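5th July. Wesia set, kitchen clearing, two-handed

Went back through the peel episodes after Habibur Mondal's message saying the hand-held data is "basically solved" for soft waste. I don't believe it yet. His figure is 77 per cent on the replay check, and the replay check only asks whether the fingers end up over the bin. It says nothing about whether the peel left them.

Peel is a bad object for this anyway. It curls, it tears, and the finger width at closing tells you next to nothing about how much you've got hold of. The Plivura width model was fitted on cups and boxes. I would bet most of its error sits in episodes like these.
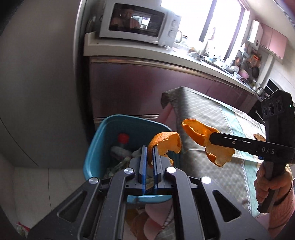
Page last changed: 5 days ago by hmondal

Two grippers, a piece of orange peel at each, one over the bin and the other still by the table. Fine for a person, who plans both hands together. The policy is trained with the arms nearly independent, so I'd expect it to learn "go to bin" twice and knock them together. Also note the bright window behind the counter, blown out to white. Tracking might cope. I want to see the drift numbers before anyone tells me so.

Of 2056 episodes in the set, up to 300 have both hands loaded. Too few to split by object, and Habibur's table splits them by object.

To do:
- relabel success by release, by hand if need be
- rerun with the 2 arms coupled, same seed
- ask Ornirport for their drift logs
- leave the 77 out of the draft until then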